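**Parallel grippers for a two-arm tabletop setup — stock fingers or soft pads?**

Hi all! I've been reading this board for months and finally have something to ask. We have two white arms on one table and we're trying to settle on fingers for both of them before September, when we have to freeze the hardware and stop fiddling with it. The task is tableware: cups, bowls, a tray, passing things from one arm to the other and setting them down again without drama.

Right now both sides have plain black grippers. I've been comparing three finger options — the stock ones, a set of Futlow soft pads, and some longer fingers from Bustora that a friend lent me. The stock ones are fine on a bowl rim, but cups bother me. If the cup is upright I get a decent hold, and if it's on its side it likes to roll in the fingers as soon as the wrist turns. The Futlow pads stop the rolling but they're grabby, and the second arm sometimes can't get the cup away from the first. I don't want to buy two of everything if one side can stay stock. Has anyone run mismatched fingers on purpose? And does it mess up your controller settings to have different ones left and right?

Thanks for reading all that!
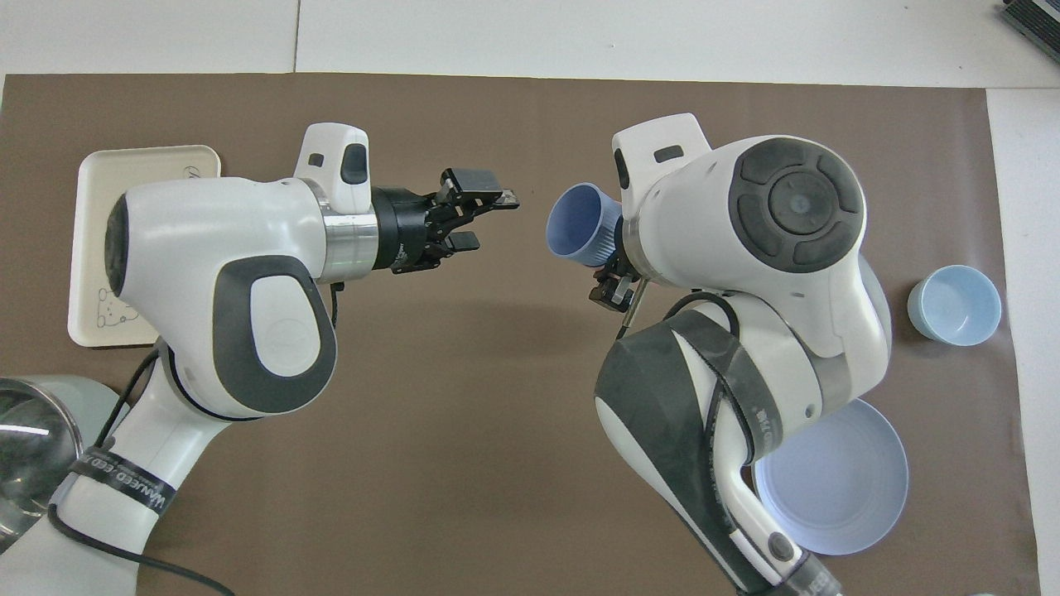
**Lovisa Sjögren**
*Member, bench testing and grippers*

Hello and welcome! I've run mismatched fingers for a good while now and I'd do it again, so let me try to talk you into it.

Decide which arm usually gives and which one usually takes. Put the grippy pads on the taker and leave the giver stock. Your stuck handoff sounds to me like two soft grips both refusing to let go, and I chased the same thing for weeks thinking it was timing. With a light blue cup on its side and the rim facing the empty gripper, like the one over the mat, I'd have the taker go in at the rim with one finger inside and one outside, and let the giver keep hold of the body until the taker's force reading settles. Then open the giver slowly. Mine opens over 4 tenths of a second and that was the one change that made the biggest difference. Opening fast gives the cup a little kick.

On the controller question, yes, you'll want separate profiles. I'm on a Deltonik and it keeps one per arm, so I just named them and moved on. If yours only has a shared one, set the closing force for the softer fingers and raise it bit by bit on the stock side until cups stop slipping.

One more thing, and then I'll stop — check the wrist cameras after you swap fingers. Longer ones can creep into the view, and I lost a whole afternoon to a fingertip my software had decided was a spoon. Redo the calibration even if it looks fine!

---

**yazzie_fan19**

Just buy the pads for both. I've got Yazzie ones, 3,000 cycles and no tearing. Never tried the Futlow so can't compare.

---

**mapletable**

Agree with Lovisa on the slow release, less sure on leaving one side stock. It works as long as the giver is always the giver. We had to go both directions and ended up with thin pads on both sides, cut down from a thicker set. They're ugly and they peel at the corners, but the cup comes away cleanly.

Bustora fingers I'd skip for bowls. Ours flexed at the tips with anything wide and shallow. Might be fine on a tray, we didn't get that far. What force are you closing at, by the way? You didn't say, and it would help.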